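Folding, day 2

Back at the Kenthorpe unit, quick one before the bus. We're teaching Lamo to fold by doing it ourselves, grippers in hand. Up to 15 goes an hour, my wrists are shot.
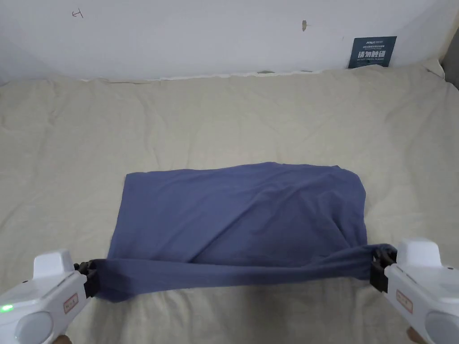 Corners are what I keep getting wrong. Pinch too deep and you drag half the cloth with you. Both grippers on the bottom edge, lift level, bit of sag in the middle is fine. Then over. Slowly!! 384 folds saved so far, want 960. Towels tommorow.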